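The Case for the Room You Don't Fill

I have been meaning to write this since April, when my sister-in-law Assunta Farina came to stay and asked me, in the kindest voice you can imagine, when I was planning to "finish" the front room. I have lived on Skulton Street for 17 years. I told her I had been done with it for a good long while, and she patted my arm the way you pat someone who has had bad news.

So this is my defense, and I'm afraid it's going to wander a bit, because I feel strongly about it and I have had all summer to argue with her in my head while doing the dishes. I think most of us own too much furniture. I think we buy it to calm ourselves down, and I think a home with some bare floor in it is a kinder place to come back to than a home with none.

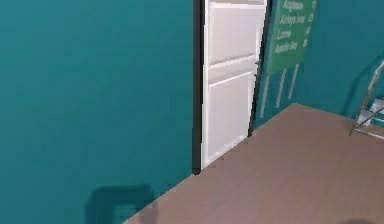
Raffaele Messina

When I was a boy we lived over my uncle's shop, five of us, and every wall had something standing against it. You learned to walk sideways. My mother was proud of those pieces, and she had every right to be, because she had paid for them a little at a time, and a heavy sideboard meant we were staying put. I would never make fun of that. But I notice that I carried the habit along with me long after the reason for it was gone, and I suspect plenty of people my age did the same. We got a bigger place and we bought bigger things, and before long we were walking sideways again.

My own cure came by accident. The year I moved in, I ordered a sofa from Nevirier, and it was delayed, and then delayed again, and by the time they called to apologize I had gotten so fond of the light coming across the floor in the afternoon that I asked for my money back. (They were very nice about it, I should say.) I have 716 square feet, and I would guess that most of my happy hours here have been spent in the part with nothing on it.

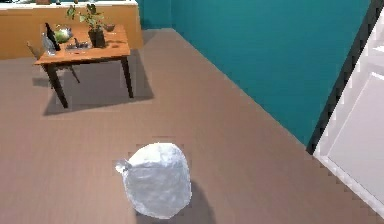 What a bare floor is good for

Children, first of all. My neighbor Anjana Bandara brings her two over when her shift runs late, and they go straight past the toys I bought them and lie down in the middle of the boards and roll. There's a whole game to it, with rules I have never been able to follow. You can't roll in a room with a coffee table. You can't really dance in one either, or spread out a map, or lay out a quilt to see if the colors are fighting.

And then there is thinking, which I do on my feet. I pace. I paced my way through my taxes, and I paced all through the long phone calls when my brother was ill, and I can't imagine getting through those calls wedged in beside an end table.
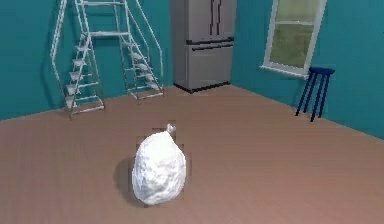 But what about company?

This is where Assunta thinks she has me. Where does everybody sit? Well, they sit on kitchen chairs, and on the windowsill, and the young ones sit on the floor and get up again without making the noise I make. I had 17 people here for my birthday and we managed beautifully. Aldo Martinelli, who has opinions about chairs and a bad hip to back them up, stayed until after midnight.

I'll grant her this much: it isn't for everyone. If you have trouble getting around, you want something solid to hold on to, and you want it in the same place every day. If you have inherited a piece you love, then for goodness' sake keep it and look at it. I'm talking about the other stuff, the little cabinet you bought because the corner looked lonely. I believe a corner can be left alone.

I'd also say that people confuse bare with cold, and I do understand why, having seen those magazine apartments where you'd be scared to set down a sandwich. Color does most of the work of warming a place up, and so does anything alive and green, and so does the smell of somebody cooking onions. None of that takes up much floor.

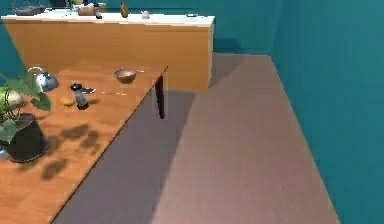 If you'd like to try it

Start with one thing. Pick the piece you bump into, and move it out for 3 weeks, somewhere you can get it back from easily, and don't make any announcements. My friend Socorro Cusi did this with a magazine rack and then with an armchair, and the armchair came back and the rack didn't, and I think that's a perfectly fine result. You are allowed to miss things. Missing it will tell you a good deal more about the armchair than looking at it every day ever did.

Assunta is coming again for the holidays. She has already mentioned, twice, a very reasonable bookcase she saw, and I have told her she is welcome to bring a pie.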